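The drawer lessons

By nine in the morning Mebrat Araya has usually emptied a desk drawer a dozen times. She puts everything back and starts again. The clothes go in folded, or half folded, or pushed to the back in a lump, according to a list that changes every day and is printed out and taped to the wall by the kettle.

Araya works for Trendach, a small company on the edge of Brekport that is trying to teach robot arms to tidy up. She was a dental nurse for years before she answered the advert. The advert asked for steady hands and patience, and made no mention of computing. "I thought it might be packing," she says. "In a way it is."

The method is simple to explain and slow to carry out. A person does a household job using a hand-held gripper, a tool with the same sort of fingers that the robot will have. Cameras record what the tool sees. The position of the hand is recorded too, many times a second. Each go at the job, from reaching out to letting go, is called an episode. When there are enough episodes, they are used to train a program which takes in a camera picture and gives out the next small movement.

How many is enough is the question that Trendach argues about most. The drawer project, known in the building as Mwakyusa after the street where the founders first rented a room, began with a target of 3000 episodes. When I visited in June the team had kept 1086. They had recorded a good many more than that, and thrown them out. 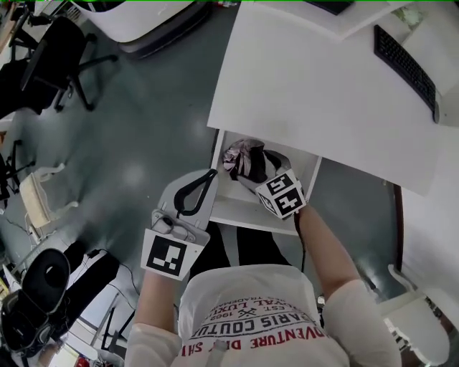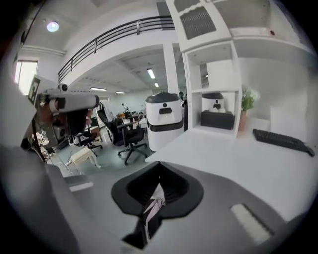
Throwing out is Idrisa Langat's job. He watches the recordings at double speed and marks each one keep, fix or drop. An episode is dropped if the tool leaves the camera's view for too long, or if the person stops halfway to think, or if a sleeve gets between the lens and the cloth. Fabric causes him most of his work. A mug has one shape and can be held in only a few sensible ways, but a crumpled pink cloth pinched in the jaw has folds that will never fall the same way twice, and the program has to learn what they have in common. Langat wants to see where the cloth was taken hold of, and he wants to see it let go. "If I can't tell what the hand was doing," he says, "I don't see why a computer should be able to."

He also watches the square black-and-white markers. They are printed patterns whose size is known, so the software can work out from a picture how far away each one is and which way it is turned. A thumb across the corner of a marker can spoil an otherwise good episode. New starters do it constantly in their first week. Araya did, and she now trains the others out of it by having them practise with the recording switched off.

The practice matters because people are too clever at the job. Ask someone to take a cloth out of a drawer and they will shake it, flick it over the edge, or steady it with the other hand. A robot with one simple gripper can do hardly any of this. The collectors have to learn to work within the limits of the tool without becoming stiff, as stiff movements get copied along with everything else. An early batch came from a collector who paused before every grasp. The robot trained on it paused as well, sometimes for so long that it never got going again.

Mwanaisha Rweyemamu, who runs the project, keeps that batch on a separate drive and shows it to visitors. She came to Trendach from a firm in Breltport that made sorting machines for laundries, where every item arrived on a belt at a fixed height under a fixed light. Homes and offices offer no such help. Her lists are meant to bring in some of the mess: drawer half open, drawer wide open, blinds down, lamp on, a dark cloth in place of a light one, chair pushed in too close.

"You can get a very good robot for one drawer," she says. "Then somebody moves the desk."

Her collectors work in blocks of two hours, with a long break between. The limit was set after Fletcher Kereama, who looks after the grippers, noticed that the number of dropped episodes rose sharply towards the end of the longer sessions. The tool is not heavy, but the forearm holding it tires, and the movements get shorter and lower. Kereama could see it in the plots of hand height before anyone complained of it. He has since changed the trigger spring for a softer one, and collectors now sign for the tool they prefer.

Not everyone at the company thinks this much handwork will be needed for ever. Lawal Ajayi, who trains the models, would like to do more with recordings made by the robots themselves, with people stepping in only when they fail. He has tried it on two of the simpler tasks. On one it saved a good deal of time. On the other the robot made the same mistake all afternoon -- it closed its jaw just above the cloth and lifted nothing -- and all he got from it was a large collection of that mistake. He has not given up on the idea, and says that failures ought to be worth something if they are labelled properly.

For now the list by the kettle is still there. The afternoon I left, it called for towels, drawer a third open, left hand only. Araya, who is right-handed, was rolling up her sleeves. Langat had already asked her to do so twice.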